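In Praise of the Small Knob

By Mavis Castellanos
2018-05-26

I have a theory that you can judge any object in a house by its smallest knob.

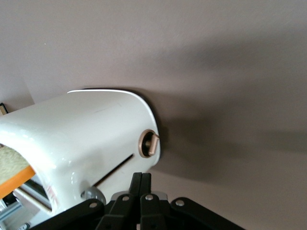 My sister-in-law Ingrid Van Dusen thinks I have lost my mind on this subject, and she may be right, but hear me out! When we redid the kitchen last September, I spent a whole afternoon in a showroom in Nanton opening and closing things. The big stuff all blurred together. White doors, white housings, more white doors. Then I turned one little metal knob on a lamp (of all things) and it had just enough resistance, and a click at the end, and I stood there turning it like a kid until the clerk came over to see if I needed help.

I bought the lamp. It cost more than it should have. I have turned that knob 13 times today and enjoyed every one.

What I love is that a knob is where the thing meets your hand. You can polish a shell until it shines like a dinner plate — and I do like a shiny shell, I won't pretend otherwise — but you only look at that part. You touch the knob. Somebody had to decide how wide the collar should be and whether a tab would help your thumb find its way in the dark. That person deserves a raise.

Ingrid's argument is that touch panels are easier to wipe down. Fine, they are. She has a stove with a panel and she wipes it constantly, and every time she does it beeps at her and changes the clock. My old range has four fat knobs that pull right off, and I wash them in the sink with the coffee cups.

So please, go around your own place tonight and turn everything that turns. Start with the radio, if you still have one. Mine is next to the bread box, and the volume knob is a beauty.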